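Looking after the pool table: notes for the Thursday talk

Slide 1

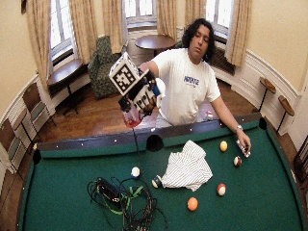
The far rail, with the pockets and the diamond sights.

Welcome, and thanks for coming. I'm going to talk for 34 minutes and leave the rest for questions. It's for people who run a room with a pool table in it: clubs, halls, staff rooms, the back of a pub. Most of you have inherited a table and no instructions.

Say here: handout is by the door, take one on the way out.

Slide 2 — The cloth

Green felt is what everyone calls it, so I'll call it that, although what most tables carry is a woven wool cloth. The difference matters when you buy a brush. Ask for one made for a billiard cloth and don't use a clothes brush or anything stiff.

Brush from one end to the other, in straight lines. Don't go in circles. Chalk dust sits in the cloth, and scrubbing works it further in. Do the area under the cushions last, as most of the dirt gathers there.

On our own table I brush it every 2 days in winter, when the room is busy, and less in summer. We used a Tostex brush for years and now have a Tidilex one. I can't tell much difference between them. The Tidilex has a longer handle.

Slide 3 — Drinks

Ask for a show of hands: who has had a drink spilt on their table?

If it happens, press a dry white towel straight down on the wet patch and lift it. Do it again with a clean part of the towel. Don't rub. Coloured drinks are the worst, red ones above all, and a stain that has dried in will probably stay. If a lot has gone through the cloth, stop play and ring a fitter, as the bed underneath may need looking at.

Our rule is that no drinks are put down on the rails. We put a shelf on the wall and a small table at each end of the room, and that has done more good than the sign did.

Slide 4 — The rails

The wood needs a soft duster and a damp cloth for sticky marks. Keep spray polish away from it. The spray drifts on to the felt and leaves a patch where the ball runs oddly.

People ask about the small white diamonds. They are sights, for lining up shots off the cushion. Wipe over them gently and don't pick at the edges with a fingernail.

Watches and rings: people lean across the table with a hand flat on the cloth, and a metal strap can catch a thread. I don't ask players to take them off, but I do look along the cloth for pulls when I brush.

Slide 5 — Pockets and balls

Empty the pockets at closing time. We have found pens, coins, a door key and a great deal of chalk. Run a finger round the lip of each pocket and feel for worn or split edges.

Wash the balls in warm water with a drop of mild soap, dry them fully and put them away in the tray. Dirty balls mark the cloth, so there's little point brushing if you skip them. Ours get done on the first of the month.

Slide 6 — Costs

Recovering our table came to 9 times what we spend on brushes and cleaning in a year. The quote from Ahonen was 70 pounds lower than the one from Wesex, and we took it. Get the price for the cushions at the same time, even if you only want the bed done.

(If time is short, skip the story about the removal van.)

Slide 7 — Questions

Likely ones: whether to cover the table overnight (yes, a plain cover will do), whether to iron the cloth (ask your fitter first, some cloths don't take it), and how to tell if the table is level. For that last one, roll a ball slowly down each side and watch where it drifts.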